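Workshop notebook, Monday, after tea

A slow start this morning, with rain coming in under the big door again, so I mopped first and got to the bin later than I meant to. I did promise myself in May that I'd keep up with the odds and ends, and I haven't, so this entry is partly a telling-off.

The trouble with the grey metal bin is that it is such a good size. Anything without a home goes in it, and because the sides slope, everything slides down and settles in company it was never meant to keep. Eyewear ends up on the same scratched floor as a bottle and a long-handled tool, and then we all wonder why the lenses look the way they do! I've been as guilty as anyone (the little white plastic thing with the cord was on my bench for weeks, and I still couldn't say which drawer it belongs in).

So, what I'd like us to try. Eyewear goes in the soft pouches from the Skandico order, which are on shelf 3, and there are more than 9 of them, so no excuses. Bottles stand upright by the sink. Anything with a cord gets the cord wound and tied before it goes anywhere at all. Long handles go on the rail we put up for the Otance job, and I know the rail is a bit high, and I will lower it when I find the right bit for that wall.

Small coloured pieces I'm less sure about. I don't want to throw them out, having thrown out the Fidness spacers once and regretted it bitterly, so for now they can live in the shallow tray marked 2035, with the old label left on until I get round to making a new one.

The bin floor wants a proper wipe as well. The scratches are there for good, I think, but the cloudy patches might shift with warm water and a drop of washing-up liquid. Will try it after 8 tomorrow, before the bench fills up.

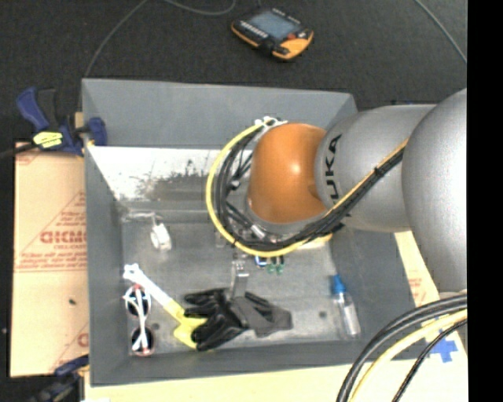
Adomaitis would rather we kept one mixed bin for good and simply emptied it every week, and asks that the eyewear at least come out tonight, pouches or no pouches.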